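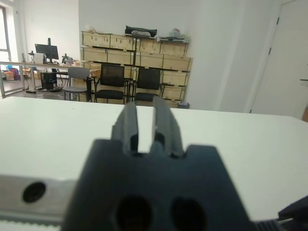 Figure 3. Wrist view at the pre-task check, with the tabletop clear between the open fingers.

4.2 Workspace rules and their wording

The rules used on the Bralgate bench began as a single page and grew to 31 entries over the first season of work. Many of these overlapped. When we revised them in September we kept a rule only if an operator could check it by looking at the bench or at a camera view, and moved the rest into the maintenance notes. The revised set, which we call the Panen rules after the project, has 30 entries. One was dropped because it repeated the stop procedure in different words.

Four of the entries apply before any arm is allowed to move. The table must be clear of anything not named in the task sheet. The wrist view must show both fingers and the gap between them. Chairs must stay beyond the far edge of the table. The operator must say aloud which task is being run, and the second person must repeat it.

The wording of the first entry caused the most trouble. An earlier version asked for a "tidy" table, and operators read this in different ways. Some removed everything, others left task objects wherever they had last been put down. The present text names the objects allowed and says nothing about tidiness. 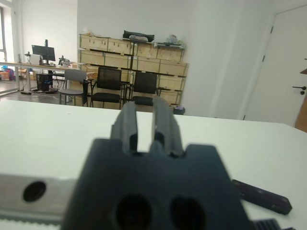
Figure 4. Wrist view with one dark purple object on the table, to the right of the gripper.

Objects lying near the base of the gripper need a rule of their own. From the wrist, the gripper body can hide part of an item, and an operator who relies on that view alone may misjudge how far the item reaches. Rule 9 therefore asks for a second view before the arm is lowered. If the second view is not available, the arm is raised and the object is moved by hand with the drives off. We had considered allowing a slow approach instead – the Esteves guidance we started from permits it – but the operators found "slow" as hard to agree on as "tidy".

The two-arm rules are stricter. Only one gripper may close at a time when both are over the middle of the table, and the open one holds its position until the other has finished its move.

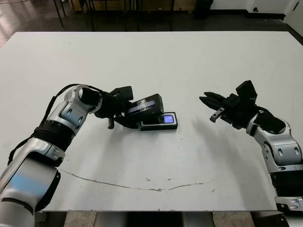
Small electronic devices are treated as fragile whether or not they are switched on. A held device may be brought near another one, but the operator must be able to see the space between them throughout, and must stop if either arm blocks the view. Screens are not to be used as contact surfaces.

We reviewed 69 logged runs against the revised set, using the Fotora viewer to step through the camera views. The reviewers marked each entry as met, not met or not visible. The last of these was kept as a separate mark, as an entry that cannot be checked from the record should not be counted in its favour. Disagreements between reviewers were settled by going back to the written rule, and where the rule itself was unclear it was put on the list for the next revision.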